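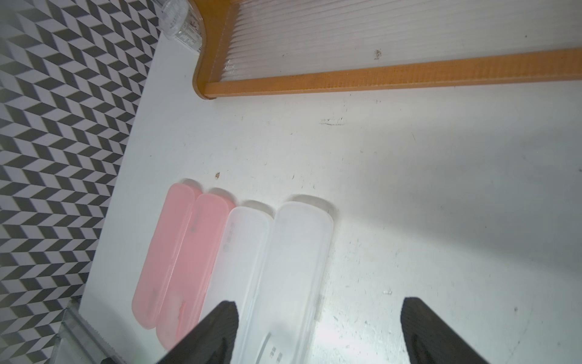
**Counter creep, or where do the little cases go**

**tilehound** - 25th July

Redid the wall by the counter in black-and-white chevron. I love it. What I don't love is that a wall that busy makes every stray object in front of it look like evidence. Current offenders are the slim plastic cases, two pink and two whitish, which live flat on the white top because they have no other home. The wood-framed thing with the ribbed panel was supposed to fix this. It has not fixed this.

Do I buy another organizer or learn to live like an adult?

**Korberg_kid**

Drawer. Next question.

**tilehound**

The drawer is full of the things I moved to the drawer last time.

**mopandglory**

Stand them on end in a mug. Long rounded cases are made for it. Lying side by side they take up four times the room and slide every time you wipe. Which brings me to the specks on that countertop...

**tilehound**

Those are scuffs. Mostly. White was a choice I made in May and I've been paying for it with a sponge.

**Resta**

Disagree on the mug. Tall things in a mug tip over, and then you have the same mess plus a mug. Shallow tray, all facing one way, done. I used the Parusent one with the divider and pulled the divider out.

**mopandglory**

A tray is just a mess with a border.

**Resta**

So is a house.

**Korberg_kid**

Are we going to discuss the clear bottle lying down in the corner by the wall? Stand it up, you've gained a foot of counter.

**tilehound**

It rolls back there by itself. I've stopped arguing with it.

**grout_expectations**

Unpopular opinion - get rid of 2 of the cases. I had a whole row of them and when I opened them up, half held nothing. I was storing air, by color.

**tilehound**

I feel attacked. Going to check.

**tilehound**

One pink one was empty. I'm keeping it because it matches the other pink one.

**grout_expectations**

I tried.

**Resta**

Tray. Measure the wood frame first so it fits in front of it. I didn't, and mine sticks out over the sink.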